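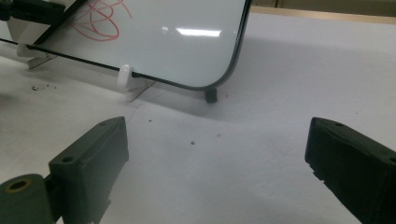
Whiteboard, red marker.

The fridge went on a Sunday, at the point in the afternoon when every shop that might sell you another one is thinking about closing. I'd gone in for milk and noticed the butter had the consistency of hand cream. The light was on. The fan was humming away. As far as I could tell the whole thing was running beautifully apart from the business of making food cold.

I did what you do. I turned the dial up, then down, then back to where it was. I pulled it out from the wall and found a potato and the lid of a pan we threw away because it had no lid. I hoovered the coils at the back, which an article told me could restore up to a great deal of efficiency, and then stood there with the hoover in my hand waiting for efficiency.

By teatime the peas had gone soft and I was on the internet.

I should say that I've bought exactly one fridge before in my adult life, and I bought it by walking into Benítez on the corner of the high street, pointing, and paying. It took as long as buying a sandwich. That fridge lasted long enough that I'd come to think of it as part of the building. So I sat down with a cup of tea (black) and assumed I'd be done before it cooled.

The first thing I found out is that there are no longer any fridges, only model numbers. The one I liked was a Lovulel, tall, plain, freezer at the bottom, with a door that could be hung on either side. Its name was a string of letters and digits that looked like something you'd be asked to read out over the phone to prove you weren't a burglar. One shop had it ending in a W. Another had it ending in a WH. A third had it with a slash and then a W, and a photograph of a silver one.

Was the W white? You'd think so. On one page it was white, and on another it meant there was a water dispenser, and the fridge in the picture had no water dispenser and was white. I spent longer on this than I spent choosing a university.

Then the price sites. I'd used Rollau before for car insurance and come away feeling I'd been sensible, so I typed the string in and got a tidy table with the lowest price at the top in green. £657. Underneath it said this was the best price available from trusted sellers, and underneath that, in grey, that prices were last checked at a time which turned out to be the previous November. I clicked on it anyway. The seller's page said the item was no longer stocked but that customers who had looked at it also bought a toaster.

The second price down was from Kinulico, higher, but with a badge reading £80 OFF in a sort of starburst. I like a starburst. I'm not proud of it. I put the fridge in the basket and the £80 did not come off. I took it out and put it back in again. I opened the page in a different browser, like a man changing his hat to get a second free sample. Eventually I found the small print, and the £80 was off if you traded in a working appliance of the same type.

A working one! If I had a working one I'd be in the other room eating a yoghurt.

I rang them. I know you're not supposed to ring anyone now, but I had a question that wasn't on the list of questions, and the chat window kept offering to help me track an order I hadn't made. I was on hold for 37 minutes. The music was a pan pipe thing with a saxophone that came in every so often as though it had just found the door. When I got through, a very pleasant woman told me that the definition of working was that the light came on.

I want to be clear that I asked her to repeat that. She said if the driver opened the door and the light came on, it was working for the purposes of the offer. I looked across the kitchen at my fridge, full of warm ham, its light blazing like a lighthouse. I've rarely felt so warmly towards it, and it had rarely been so warm.

But the discount had to be applied by a code, and the code would come by email, and the email would come within 28 days. I asked what people generally did about their food for 28 days. She said that was a really good question.

So that was that for the evening. We ate everything that couldn't wait. It was a strange dinner: fish fingers, half a trifle, some prawns I had doubts about and let someone else have. The cheese went on the outside windowsill in a biscuit tin with a brick on the lid. A great deal of cheese gets eaten in this house and I wasn't going to lose it to a cat.

What I'd do differently, if you're reading this because yours has just gone and you've got a bag of soft peas in your hand, is measure first. I measured last. I had three fridges in three tabs and strong feelings about all of them before it crossed my mind to get the tape out, and two of them wouldn't have gone under the cupboard. The width is never the trouble. It's the height, plus the gap they want you to leave at the top for air, which is in the manual and not on the page where they take your money. Measure the door of the room as well. And the bend in the hall, if you have one. We have one. It's where the sofa lived for a night in the year we moved in.

Ignore the litres, too. I got very caught up in litres. I was comparing one fridge against another on a difference that came out, when I looked at the drawings, as a slightly bigger egg shelf. I don't keep that many eggs. What you want to know is whether the drawers come out when the door is open only as far as your wall allows, and for that you need to see the thing standing in a room.

Which is how I ended up back in Benítez the next morning, having slept badly and dreamt about hinges.

It's smaller than it was. Half of it is phones and phone covers now, and the big stuff is lined up along the back where the televisions used to be. The man there is Ezequiel Villalobos, who I'm fairly sure sold me the last one, though he was polite enough not to claim he remembered. I told him the string of letters. He let me get to the end of it, and then he said, "The tall Lovulel," and walked me over to it.

I asked about the W. He said it was white. I asked about the WH. He said that was also white. I asked if there was any difference between them at all and he thought about it properly, with his head on one side, and said one came with an ice tray.

It was dearer than the green number on Rollau, the one from a shop that didn't have it. It was a little cheaper than the starburst one, once you'd taken away the starburst and added what they wanted for carrying it up a step and removing the old one. I'd got all this written on the back of an envelope and I'd brought the envelope, and I did find myself smoothing it out on top of a chest freezer and going through it with him, line by line, like a barrister. He nodded all the way through. Then he asked if I wanted it that afternoon.

I opened and shut the door a few times first so as to seem like a careful shopper. Drawers fine. Egg shelf modest.

Two lads brought it round before four. It went through the hall bend with a noise I've decided not to look into, and there's a mark on the paint at hip height that joins the one from the sofa. They told me to leave it standing a few hours before switching it on. I gave it until bedtime, then sat up with it a bit, feeling the back wall with my palm every ten minutes.

The old one went off in the van with its light no doubt still ready to come on for anyone who asked. I did feel a pang. I'd forgotten to take the magnets off it, so we've also lost a lobster, the letter R and the number of a decent plumber.

The Kinulico email has since turned up, well inside the 28 days, fair play to them. The code is valid on washing machines. And Rollau writes to me most mornings to say that the price of a fridge I've been watching has changed. I open every one. It went up last week and I was unbearable about it at breakfast.

The ice tray didn't come with mine, so it must have been the W.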